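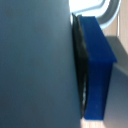
**From:** Rhea Enriquez
**To:** skundetti-dev
**Date:** Monday, August 13, 2018
**Subject:** Re: [skundetti-dev] wrist view segmentation after close

Callum MacRitchie wrote:

> With the blue block held, the segmenter on the Wragg branch merges the finger and the block into one region. The pose then jumps and the planner rejects the lift. I see it in 7 of the 161 logged grasps. Should I raise the saturation threshold?

I would leave the threshold alone. The finger is gray-blue and fills most of the left side of the view, so hue won't separate the two very well. Saturation does better, but the front face of the block is in shadow and the glare above it pulls the auto exposure around.

Two changes to try first:

1. Mask the finger from the joint position. `finger_mask.py` already does this for the open gripper. It needs a second table for the closed range.
2. Lock exposure before the approach starts:

```
exposure_auto: false
exposure_lock_on: pre_approach
```

Grow the mask by 8 pixels so it takes in the black strip too. If the pose still jumps, send me the bags and I'll replay them against the Jidport build.

The planner tolerance stays where it is until October.

Rhea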